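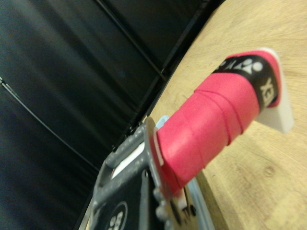

Juli, Werkstattbuch Griffbänder, Eintrag nach der zweiten Runde

Stand 16:40. Die Schlagproben mit dem Klimakasten sind durch, die Auswertung nur halb. Schreibe es trotzdem jetzt auf, sonst steht nächste Woche wieder nur »Ergebnis gut« im Ordner und keiner weiß, wessen Ergebnis.

Anlass war die Behauptung von Brileck, ihr neues Overgrip halte die Haftung »dauerhaft auch bei starkem Schwitzen«. Dauerhaft ist keine Einheit. Im Datenblatt steht ein Reibwert ohne Angabe der Gegenfläche, ohne Feuchte, ohne Anpressdruck. Ich habe zweimal nachgefragt und zweimal denselben Prospekt bekommen, beim zweiten Mal in besserer Auflösung.

Verglichen: Brileck, das alte Dendum und ein Baumwollband ohne Namen aus der Schublade. Je 6 Griffe, alle von Hand gewickelt, ein Drittel Überlappung, Zug nach Gefühl. Das mit dem Gefühl ist der erste wunde Punkt. Taner wickelt strammer als ich, man sieht es an den Kanten und merkt es sofort in der Hand. Er hat die Brileck-Griffe gemacht, ich die anderen. Hätten wir mischen müssen. Haben wir nicht, weil er um zwei weg musste.

Ablauf wie in Runde 1: Griff in die Klemme, künstlicher Schweiß aufgetupft, vier Minuten warten, Silikonmanschette drüber, Drehmoment langsam hoch bis zum Durchrutschen. Danach Walkbelastung und dasselbe noch einmal. Zähler stand am Ende bei 3.747 Walkzyklen für Brileck und bei 2.254 für Dendum. Nicht vergleichbar, der Dendum-Lauf ist wegen der Klemme abgebrochen und ich habe ihn nicht neu gestartet. Baumwolle lief gar nicht über den Zähler, Stecker war nicht drin. Mein Fehler.

Was ich mich zu sagen traue: Im Neuzustand rutscht Brileck später als Dendum, bei allen Griffen. Nach dem Walken ist der Vorsprung kleiner und bei zwei Griffen weg. Das Baumwollband ist neu schlecht und bleibt gleichmäßig schlecht, was mir fast sympathischer ist. Ob der Unterschied am Material liegt oder an Taners Wicklung, kann aus diesen Daten niemand herauslesen, auch Hortensia nicht, die am Telefon schon von einem klaren Sieger sprach. Sie hatte da nur die Neuwerte.

Zur Silikonmanschette: Ich glaube nicht mehr an sie. Eine Hand gibt nach, greift nach, hat warme und kalte Stellen. Die Manschette drückt überall gleich. Duangjai meinte, für eine Rangfolge reiche das. Mag sein, dann will ich aber einmal sehen, dass die Rangfolge mit der von echten Spielern übereinstimmt. Die Umfrage aus Nerncombe zählt für mich nicht, da wussten alle, welches Band sie in der Hand hatten, und das neue war das teure.

Nebenbefund Schweißlösung: Die Flasche vom Frühjahr hat unten einen Satz. Geschüttelt und verwendet, aber keine Ahnung, was das mit dem Salzgehalt macht. Die letzten beiden Dendum-Griffe kamen aus dem Rest. Genau die beiden liegen niedrig. Im Blatt mit Bleistift markiert, nicht gestrichen.

Noch was zu den Farben. Soledad besteht darauf, dass helle Bänder schneller glatt werden als schwarze, »weiß doch jeder«. Ich weiß es nicht. Helle Bänder sehen früher schmutzig aus, also wechselt man sie früher, also hat kaum jemand ein altes helles Band mit einem alten schwarzen verglichen. Eine Erklärung über das Pigment habe ich bisher nur aus zweiter Hand gehört. Wenn wir das prüfen, dann mit Bändern aus derselben Charge, sonst lasse ich es lieber.

Geruch nach dem Klimakasten: Dendum wie Fahrradschlauch, Brileck nach nichts. Kein Messwert, aber Bukola wollte es festgehalten haben.

Offen für Runde 3:
Wickelzug messen. Federwaage liegt bei Alarcón, Rückgabe war für Juni versprochen.
Eine Person wickelt alles oder beide wickeln gemischt, Reihenfolge auslosen.
Schweißlösung frisch ansetzen, Datum auf die Flasche.
Zähler VOR dem Start prüfen.
Griffe nur mit Nummer beschriften, Liste bleibt bei Duangjai, bis die Werte eingetragen sind.
Klemme nachstellen, die linke Backe wandert.

Bis dahin bitte keine Zahl aus diesem Eintrag nach draußen geben, auch nicht gerundet. Taner hat gegengelesen und findet die Sache mit seiner Wicklung übertrieben. Vermerkt. Bleibt drin.

Nachtrag 17:25: Klemme noch mal angesehen. Die Backe wandert doch rechts.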